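Plilberg Hand Gripper Maintenance Kit: the pads are good, the rest I could live without

I came to this kit in a bad mood. We fold laundry for a living, or more exactly we collect grasping data on laundry, and our two hand-held grippers get through soft parts the way a bakery gets through flour. For the past year I had been cutting my own pads from sheet silicone with a craft knife. They were ugly and they worked most of the time. So when Plilberg put out a boxed kit for 54 dollars with a "complete service routine" printed on the lid, my first thought was that somebody had worked out how to sell me a hex key.

There is a hex key. It's a short one, and I stopped using it after the first evening. The box also holds a set of replacement jaw pads, spare pins, a tube of grease the size of a lip balm, a feeler strip for setting the jaw gap, and a folded sheet of instructions. The sheet is the weakest thing in there. It was plainly written by someone who has built a lot of grippers and never taken apart one that has been used. Step 2 says to slide the old pads off. My old pads did not slide anywhere. They came off in crumbs, with a plastic scraper and a lot of rubbing alcohol, and the sheet doesn't mention either.

Once the jaws were clean the fitting went fast. The pads have a lip along the back edge that drops into the jaw, so you can't put them in crooked unless you really try. I did both grippers in one sitting and the second took half as long as the first.

Setting the gap is where I expected trouble. Plilberg wants you to close the jaws on the feeler strip and tighten until it drags "slightly." Whose slightly? I tightened to what felt right, ran 50 open-and-close cycles with nothing in the jaws, and checked again. One gripper had held its setting. The other had opened up enough that the strip fell out. I backed everything off, cleaned the pin seats, started over, and it has stayed put since then. If you skip the second check you will blame the pads for a problem that is really in the joints.

Bench checks only tell you so much. Foam blocks and dowels are easy, and every pad I've ever tried looks great on a foam block. What I care about is knitwear, especially the thick ribbed bands that spring back when you pinch them, so I try every new setup on a sweater-weight knit laid on a bed, with a fitted sheet underneath for the jaws to snag by mistake.
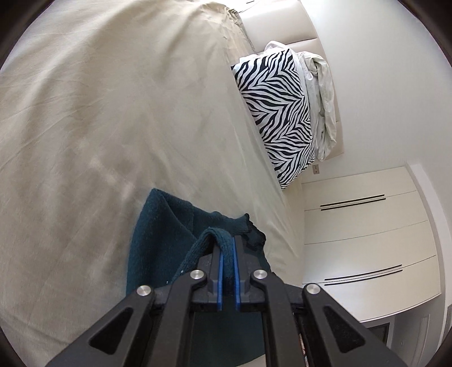
Blue pads closed on a ribbed band, dark teal knit.

On ribbing like that I want the band held across the face of both pads, with the arms free to move and no pinching at the tips. The new pads did this well on most of my tries. My homemade ones used to let the loop creep out sideways if I lifted too fast, and I saw far less of that. I did manage to pick up the bed sheet along with the garment a couple of times, but I put that down to my aim.

Thin fabric is less impressive. A single layer of T-shirt cotton needs the jaws closed quite hard, and the pads are grippy enough that they tend to drag the cloth before they have hold of it. I tried a set of Granström pads last winter that were better at this and worse at everything else. If you mostly handle dish towels and shirts, I would borrow a set before buying.

They also collect lint. Plilberg says to wipe them "as needed." I wipe mine at the end of every session with a damp cloth and let them dry with the jaws open. After 21 sessions there is a faint polish in the middle of each pad and no tearing at the lip, where my silicone ones always went first. I can't tell you how they look after a year and I don't trust anyone who says they can.

Now the grease. The sheet tells you to put a dab on every pin. I did that on one gripper and left the other dry. The greased one felt lovely for a week, then it had fluff stuck around every joint and felt exactly like the dry one, only dirtier. I cleaned it all off again. Maybe grease makes sense if your gripper spends its life picking up bottles. Around fabric I would leave the tube in the box.

The spare pins fit, and I've had no reason to use more than one of them. It went into a joint with a little side play and took most of the play out. I still don't know why a kit sold for service has no cleaning tool of any kind, or why the strip isn't marked with its thickness. I measured mine and wrote the number on it with a paint pen.

Keltach sells pads alone, without the box, and Oltwood has started listing the Plilberg pads as a separate item, though they were out of stock when I looked in July. That is the version I'd buy. As a kit, 54 dollars is too much for one very good part, a few decent ones and a tube I wish I hadn't opened.

Pads: recommended for heavy knits and towels, less so for thin cotton.
Pins: fine.
Feeler strip: useful, measure it yourself.
Grease: skip it.
Instructions: read once, then do the gap check twice.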